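Latow Two-Arm Kit Review: Can It Put the Toys Away?
By Digby Kerslake
Posted Friday, July 26, 2019
Filed under: Home robots, Reviews

I have been asked the same question by readers since January, when I reviewed the Wallstead floor mop: is there a machine yet that will pick things up? The mop can't, and neither can any vacuum I have tested. You still have to clear the floor before they can start. The Latow two-arm kit is sold to schools and hobbyists, and the maker doesn't promise it will do your housework. It does list "sorting and tidying small objects" on the box, so that is what I tested.

What you get

Two arms with two-finger grippers, a camera for each wrist, power supplies, table clamps, cables and a printed guide. You supply the computer. The guide is clear up to the chapter on setting the joints, where two of the drawings are swapped. I lost an evening to that. Once I had the right drawing, each arm took 44 minutes to set up, and the second was no faster than the first.

The clamps are good. They held on a solid wood table and didn't leave marks. They would not close on my kitchen counter, which has a thick front edge, so measure yours before you order.

The cables are the weak point. They run along the outside of the arms and there is nothing in the kit to hold them down. On two occasions a loop caught on the other arm and I had to stop everything. I bought a bag of cable ties.

The chore

I wanted a job that a parent would recognize. Small toys on a table, an open box in the middle, put the toys in the box. A four-year-old can do it, with some arguing. I used different shapes on purpose, because a gripper that does well with a block may do badly with something soft or round. I moved the toys between tries and let the arms start from wherever they were. 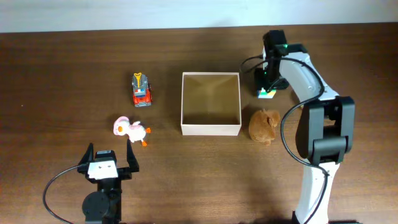
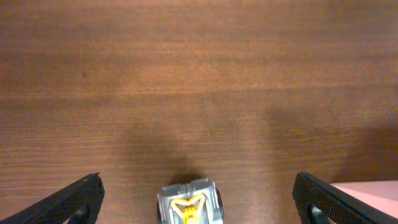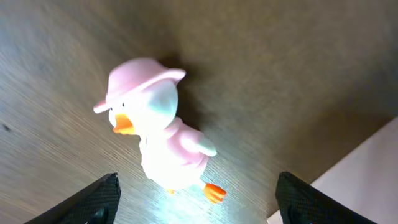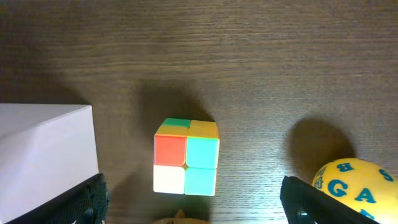 Toys on the test table. The first picture takes in both arms and the box; the other three are wrist camera views of the gray toy, the duck and the puzzle cube.

Results

I logged 58 tries over two weekends. A try was one toy, and it passed if the toy ended up in the box without help from me. The kit passed 33 of them.

The puzzle cube was the easiest. It has flat sides, and the fingers only need to be lined up with them. When the arm missed, it was nearly always because it closed the gripper too early and pushed the cube away.

The duck was harder than I expected. The hat is the widest part of the head, and the gripper would often go for it, get a poor hold and drop the thing halfway. It did better when the duck was lying on its side. The brown plush toy was slow but steady. Soft things forgive a bad grip, and I had very few drops with it.

Vehicles depended on which way they were pointing. With one finger on each side, fine. End to end, the toy rolled or turned and the arm had to come back for another go. Sometimes it came back to the spot where the toy used to be, closed on nothing, and carried nothing carefully over to the box.

The yellow ball I would leave out if you are showing this to guests. I spent a lot of time getting it back from under the couch.

Speed

Slow. My best run on a single toy was quicker than I feared, but most of them dragged, and I could have cleared the table by hand several times over while one arm made up its mind. Two arms are also not twice as fast as one. They have to stay out of each other's way, and for most of the test one of them was waiting.

Noise is not a problem. You can hear the motors but you can talk over them.

Compared with the Lindqvist

The Lindqvist single arm, which I reviewed last year, costs less and has a firmer grip. It has no wrist camera, though, and it was close to useless if you moved anything after setting it up. The Latow copes with a toy that has been moved. For household work that matters more than grip, as things in a house are never where you left them.

Should you buy it?

For tidying, no. Someone has to set it up, watch it, and pick up what it drops. It also only reaches as far as its table, and in my house the toys are mostly on the stairs.

For a classroom or a club, or if you want to see up close where this sort of machine is at, yes. The arms are well made and parts can be ordered one at a time. I had one finger replaced through the Brotusholm store and it came in four days with the right screws.

Good: wrist cameras, solid clamps, spare parts
Bad: loose cables, swapped drawings in the guide, slow
Score: 3 out of 5 as a kit, 1 out of 5 as household help

Next up is the Wallstead laundry folder. I have been saving towels for it.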